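Search this site
Enter keywords Search

Speaker notes: Feeding a crowd from a home kitchen
Ginevra Mancuso
18/05/2021

OK, start slow. Say hi, say thanks to the Pimentel Hall folks for the coffee. Ask for a show of hands: who has cooked for more than 20 people? Who would do it again? (Wait for the laugh, then move on even if it doesn't come.)

First two slides go up while people are still finding chairs.

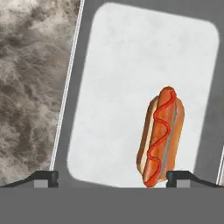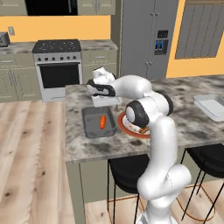 Slides 1 and 2: a hot dog in its bun; a kitchen island with a carrot in a baking pan.

Slide 3. My story. Keep it to a couple of minutes, Ginevra!

My cousin got married in February and the caterer dropped out. I said, and I quote, "How hard can it be, it's only 100 people." I had a regular apartment oven and a fridge that was already full of mustard. I want everybody to feel the panic here, so don't rush. Tell the one about the potato salad in the bathtub (it was in coolers! in ice! but yes, it was in the bathtub).

The food went out an hour late and the rolls ran out before the back tables got up. My aunt still brings up the rolls.

Slide 4. The menu is where you win or lose. I had seven hot dishes on my first list. Seven! With one oven! What I tell people now is pick 2 hot things and let everything else be cold or room temperature. Bean salad, slaw, bread, pickles, sheet cake. People at a party eat with one hand and talk the whole time, and they are perfectly happy with a good sandwich.

Somebody always asks about hot dogs, so just say it: yes, serve hot dogs. Kids eat them, grandpas eat them. Put your effort into the toppings. Warm the buns in foil in batches and keep the next batch wrapped until you need it.

Slide 5. Shopping math. Put the sheet up and leave it up, people take pictures of it.

- One and a half rolls per person. (Point at this line. Say "for my aunt.")
- Cold salads: a small scoop of each, so make less of each if you're making more kinds
- Ice: more than you think, then another bag
- Napkins: I bought 500 and came home with a handful

Read through it once, don't explain every line. If they want the long version it's on the handout.

Slide 6. Vegetables! I get weirdly excited here, try to breathe. Roasted carrots are the best crowd dish I know. They're cheap, they sit well, and they taste good at any temperature. Cut them all the same size. Don't pile them up in the pan or they steam and go soft and sad. I roast mine the day before, chill them, then dress them with lemon and a lot of dill right before people arrive. At the wedding they were the only dish that got scraped clean, and I hadn't even planned on them, they were filler.

(If there's time: the dill story. If not, skip.)

Slide 7. The timeline. I work backward from the minute people eat. At 60 minutes before, the oven is only for reheating, no new cooking, period. Cold food gets plated last and goes out last, and it doesn't sit outside in the sun. Say the food safety part slowly and with a straight face. Thermometer. Two coolers, one for raw and one for ready. Label them with tape you can read from across the room.

Slide 8. Clear the counter. This sounds silly but do it. The toaster, the mail, the fruit bowl, all of it goes in a bedroom. You need one long stretch for putting plates together and one spot where dirty stuff lands. I did the wedding with my mail still out and found a phone bill under the slaw.

Slide 9. Getting help. Ask people for one exact thing. "Bring a bag of ice at four" works. "Can you help out?" gets you three people standing in your kitchen holding drinks and asking where the bathroom is. Give them the job before the day and write it down.

Slide 10. Leftovers. Buy the cheap takeout boxes and have them sitting by the door. Push the food on people! Be pushy! I ate bean salad for nine days.

Questions. Likely ones: can you freeze the rolls (yes, on the day you buy them), what about vegans (the carrots, the beans, check the bread), would I do it again (I already said yes to my neighbor's graduation party, so, yes).

Handouts are on the back table. Remember to get the clicker back to the front desk.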